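Flornurus Help Desk
October, by Rainer Wegener

We use cookies to keep you signed in. Accept / Manage settings

Ticket: label printer skips every second label
Status: closed
Site: Rothe, ground floor store

Reported 08:30. The printer feeds one blank label after each printed one on the toy brick order. It was fine on the previous roll. Restarting made no difference. 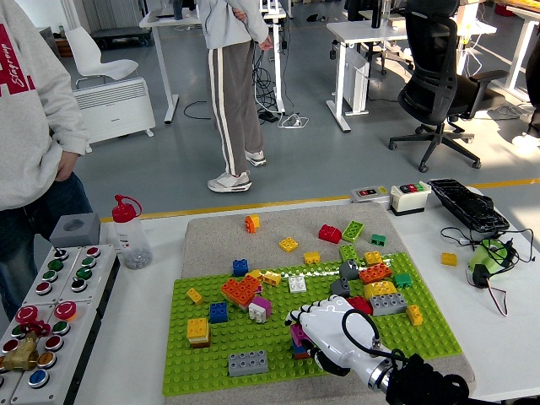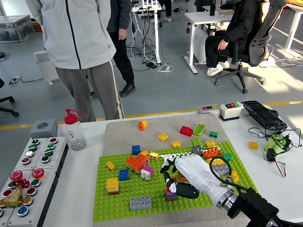
Toy bricks and green baseplate on the felt mat, both pictures.

08:47. Checked the driver. Label height was set to 30 mm, and the new roll from Kullik is 20 mm. Changed it and printed 5 test labels. Two were still blank.

09:20. Cleaned the gap sensor with a dry swab. There was some glue on the lower half, but not much. Ran the calibration from the front panel — hold Feed until the light flashes twice, then let go. Same fault.

10:05. Printed straight from the printer's own menu with the computer unplugged. No blanks. So the fault is in what the computer sends.

10:30. Found it in Para. The order template has its own page size, which overrides the driver, and it was still on the old height. Saved a new copy of the template with the right size and removed the old one from the shared folder.

11:15. Printed the full run of 47 labels, no blanks. The store has the old roll on the shelf as well — if it goes back in, both sizes need changing, driver and template.

Still to do: ask Kullik whether the taller labels can be ordered again. Moved to a separate ticket.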